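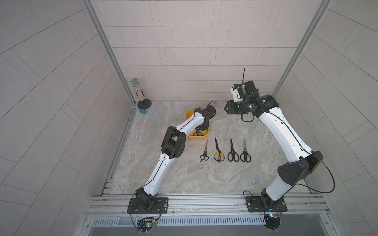 Thursday, two-arm cell, scissors into the bin

Spent the morning on the planner and I'm finally happy with the release check. Four pairs in the row, one in the yellow bin, left arm over the rim, right arm parked at the back corner where I want it.

Backing up a bit, for Adaeze and anyone else reading. Yesterday the left arm kept stalling over the bin for no reason I could see in the joint plots. I blamed the gripper, then the cable, then Lech's new trajectory limits (sorry, Lech!). The culprit was the release check waiting on a fresh handle mask, and the mask node was busy re-segmenting the entire table every tick. I cropped it to the row plus the bin and the queue drained right away. Loop period is back to 30 ms and it stays there.

Second thing — the grasp ranker. It loves the biggest handle loops, so it always goes for the all-black pair first, even if a neighbor's blades are in the way of the approach. I added a clearance term and replayed the 1,344 grasps we have logged. 523 of them change rank, more than I'd have guessed. Haven't gone through them all. The ones I opened looked sensible, apart from a couple on the black-and-yellow pair, where the mask splits at the color change and the ranker thinks it has two objects. Urszula, is that your old merge threshold? I set it to 2 and the split went away in replay, but I don't want to leave it there without asking.

Park pose for the right arm is now a named state in the config and no longer a pile of joint numbers in my script. The planner treats it as a static obstacle whenever the left arm has the lock. Ugly, but plans come back fast and I can read the logs.

Still open:
retry logic when the release check times out (right now it just sits there)
black handles in front of black fingers, depth is terrible
Yurani wants the lock exposed in the Mavow dashboard, should be easy
push the branch before lunch, I forgot twice this week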